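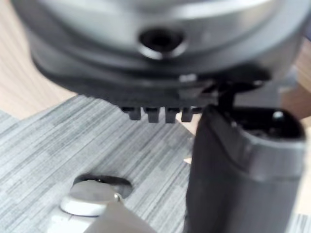

Gripper drops the part after a protective stop

Posted in: Small arms and benchtop cells
Asked by feyisa_bench

We run a Roltirden arm with the stock two-finger electric gripper and the small wrist camera. The job is simple. It picks up a silver-gray appliance part with a row of teeth underneath, carries it over the fixture and lowers it. It has been fine since we set it up in October.

Last week it began letting go of the part after a protective stop. The arm halts as it should, the light goes amber, and then 2 seconds later the fingers open and the part falls. It has only landed on the mat so far, but two of them have dented rims and I don't want anyone's hand under it. It does not do this on every stop. The log shows fault 3298 each time it drops and nothing at all when it doesn't.

Things I have tried:
new finger pads
grip force up from the default to the highest setting
reseating the cable at the wrist
restoring the program from backup

None of it made any difference. The Serkach manual that came with the gripper lists 3298 as "supply event" and says no more than that. Is this the gripper, the arm or something in my program? The gripper is powered from the tool connector on the wrist.

3 replies

nillent_tom_shed
Had the same with mine, turned the speed down and it stopped. Try 900 in the speed box instead of whatever you have now. Could be the pads as well, they go shiny.

marrow_and_sons
I don't think force or pads come into it. If the pads were slipping, the part would slide out while the fingers stayed shut. Yours are opening, so something is either telling them to open or taking their power away and letting them reset.

Look at the second one first. "Supply event" on ours meant the tool voltage had dipped. When the arm does a hard stop with the gripper squeezing at full force, the gripper pulls its highest current just as the controller is changing state. If the voltage drops far enough the gripper restarts, and many of them open on restart to find their home position. The 2 seconds would be the restart. By putting the force up you may have made it more likely.

What I would do, in this order:

Stop using the cell for real parts until this is sorted, and keep everybody clear of the space under the gripper. Put a folded towel on the fixture and use a scrap part.

Set the force back to the default.

Find the gripper's start-up setting. On ours it was on the second page of the tool setup and had a choice of "home on power-up" or "hold position". Ours came set to home. Change it to hold, then cut the power on purpose with the scrap part gripped and see what the fingers do.

Measure the voltage at the wrist during a stop. A cheap meter with a min/max button will catch a long dip but can miss a short one, so a good reading doesn't clear it.

Check the cable where it bends at the last joint as well as at the plug. Reseating the plug won't help if a core has broken further back. Ours looked perfect from outside and only failed with the wrist turned a certain way, and that would fit with yours not dropping on every stop.

Lowering the speed, as suggested above, may hide the fault because the stops are gentler. I wouldn't leave it at that. And if the gripper has no hold setting, it needs a separate supply or fingers shaped so that the part can't fall when they lose power.

feyisa_bench
Thanks both. Start-up setting was "home on power-up". I changed it and pulled the power 13 times with a scrap part over a towel, and it held every time. The fault still comes up in the log, so I still have the dip. With the wrist turned fully round I can bring it on by moving the cable by hand, so a new cable is on order and the cell stays off until it is fitted. Force is back to default.

marrow_and_sons
Sounds like the cable then. Do the power test again once the new one is in – some settings go back to factory when the tool is detected afresh.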